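Kitchen and Household Assistant, part time — Nerside House
18 hours a week, mornings, starting in March

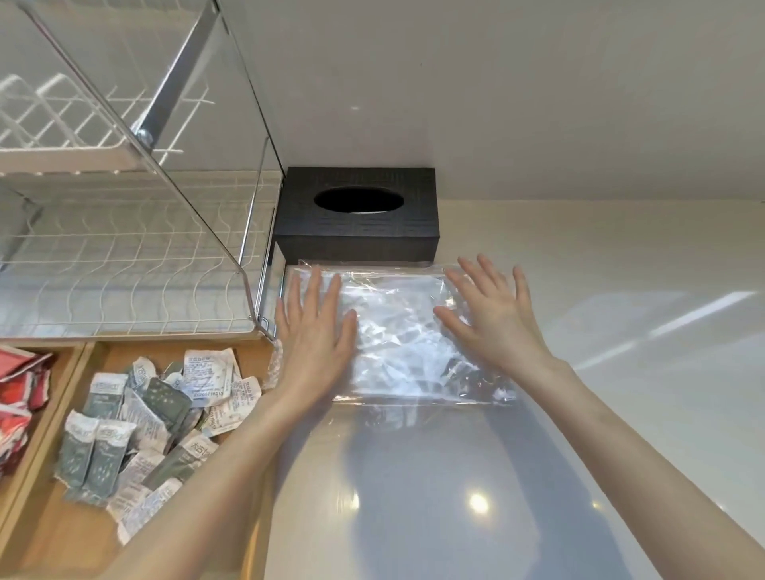
Smoothing a plastic bag flat beside the dish rack and the packet organiser.

Nerside House is a shared home for grown-ups of all ages, with one big kitchen that everybody cooks in and everybody, bless them, puts things down in. We are looking for somebody kind and steady to help us keep it in order. Effie Chisholm has done the job for years and is moving nearer to her grandchildren in the spring, and although we can't hope to find another Effie (she wouldn't want us to try) we would dearly like to meet a person who enjoys the same sort of work.

And what sort of work is it? Small things, mostly, done often. You would put away the clean dishes, wipe down the sides and cupboard fronts, and go through the little packets of seasoning and sauce that find their way into the wooden organiser, so that people can lay their hands on what they want. We save our clear bags and use them again, so there is a fair amount of smoothing and folding — some people find this very restful, others can't bear it, and it's as well to know which you are before you apply! You would also unpack the weekly shopping, keep the tea shelf filled and write up the list of what is running low.

Several of us cook Chinese and Korean food, and a good many of our packets are labelled to match. You don't need to read them. Seul-gi Ok, who runs the kitchen, will happily go through the shelves with you as many times as you like, and she has never minded being asked the same thing twice.

No certificates are needed and we will pay for your food hygiene course. We do ask that you are comfortable on your feet for a morning, can lift a full shopping bag, and get on with people who are still in their dressing gowns. You must be 21 or over, as the job now and then includes being the only member of staff in the house.

Hours are 8.30 until lunch, and lunch is included if you care to stay for it, as most people do. Pay is £499 every 2 weeks, with paid holiday on top. The Fornalen bus stops at the end of our road and there is a dry place for a bicycle.

To apply, please write us a letter or an email, as long or as short as you like, telling us a bit about yourself and any kitchen you have been fond of. Address it to Seul-gi Ok at Nerside House. We'll invite people round for a cup of tea and a look at the kitchen before anything more formal.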